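Posted in Walls & Finishes, November
By Anwara Nanayakkara

Does a clear sheet over wallpaper look awful? We papered the nook last spring and I love it more than is sensible, but my two boys lean on everything, and I'm thinking of clear plastic up to chair height. Will it dull the print? I have 400 dollars at the very most, and I'd rather not ruin the paper finding out!

Udby
Just paint it. Wallpaper never lasts with kids.

Teixeira
Oh, please don't paint it! We put clear panels up in our hallway and they've been wiped down more times than I could tell you. Buy a small offcut first and hold it up at different times of day – mine looked fine at breakfast and a bit milky by lamplight. Peel the film off both sides before you judge it, and leave a little gap at the door trim.

Pale prints with fine gray drawing are the ones to test most carefully, florals and botanicals alike. 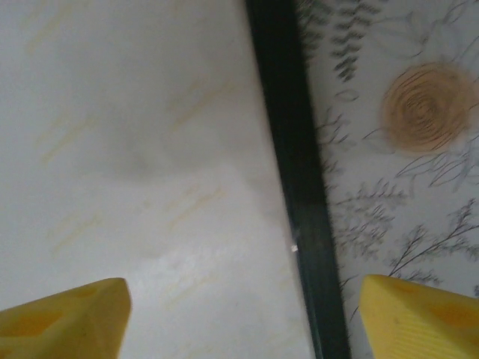
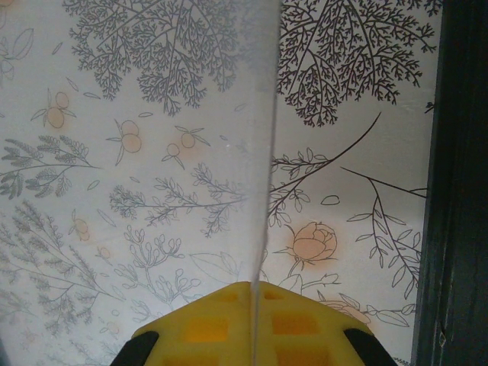 Pimholm
Agree with Teixeira. Use screws with caps, no glue, so it can come off again.

We use cookies to remember your settings. Accept or manage choices.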